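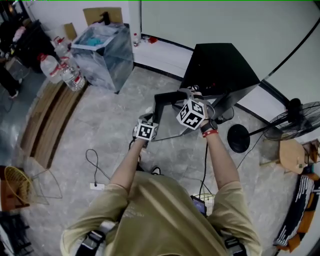

Photo: Ovdale Media

Ticket 290 - live score page stuck / wrong league table
Opened 29 October 2009
Site: Skamedine League results service
Reported by: Trenditz Town (club secretary's login)
Priority: high, then medium, now high again
Status: open

Problem as reported
Score for Trenditz v Gudeta Rovers froze at 1-0 on the public page. Final was 2-1. Table still shows Gudeta on the old points total and Trenditz two places too high. Text alerts went out with the right score, so phones and website disagree. Club had a few angry calls.

First look
Match centre login fine. Result is in the database as 2-1, both Gudeta goals there with minutes. So the data went in ok and the page isnt picking it up. Cleared the page cache. No change. Cleared it again from the other admin screen, no change.

Checked another fixture from the same afternoon, Ovdale Athletic v Skamedine Reserves. Correct. Checked all the rest in that division, correct. Only this one.

Second look
Fixture was moved. Originally down for August, called off for a waterlogged pitch, rearranged. Whoever rearranged it made a new fixture and left the old one in place instead of changing the date. So there are 2 records for the same game, same clubs, same ground. Somebody at the ground started entering the score on the old one, got as far as 1-0, then must have swapped over to the new one. Public page reads the old record. Alerts read the new.

Tried
- Set old record to Postponed. Page then showed P-P for the whole match, which was worse. Put it back.
- Merged the records with the merge tool. Error 7, "fixture has events attached". Tool wont touch anything with a goal on it.
- Took the goal off the old record by hand, merged again. Worked. Page now shows 2-1, scorers correct.

Table
Still wrong after the merge. Table is only rebuilt overnight unless forced. Forced it. Came back with Gudeta on 29 goals scored, should be 28. The deleted goal has been counted for the wrong side somehow, or an own goal has gone in twice. Looking.

Later
Own goal. The opener was a Gudeta defender putting it in his own net. On the old record it was entered as a normal goal to him, so the season total gave it to Gudeta and the match score gave it to Trenditz. Deleting it from the match did not delete it from his player record. Took it off there too, rebuilt. Gudeta 28, points right, Trenditz down to where they should be. Top scorers list also fixed, he had one he didnt want.

Reply from club
Thanks, table is right now. Attendance still blank though and the red card in the second half is missing. Also our away game at Ovdale next month was moved the same way, can you check.

Reply
Attendance was typed on the old record and lost in the merge, please send it again and I will put it in. Red card was never entered on either one, needs the referee's report before we can add it. Will check the Ovdale game.

Checked. Yes, same thing, two records. No events on either so merge went through first time. Did a search for other doubles in the Skamedine divisions and there are more, mostly the August call-offs. Working through them top division first.

For all clubs until this is sorted: if a game is moved, use Edit Date. Do NOT use Add Fixture. If you see your match listed twice on the day dont enter anything on either, ring the results desk before kick off.

To do
Attendance - waiting on Trenditz
Red card - waiting on ref report
Remaining doubles - in progress
Ask developers for a warning when same two clubs are added at the same ground twice in a season
Leaving open.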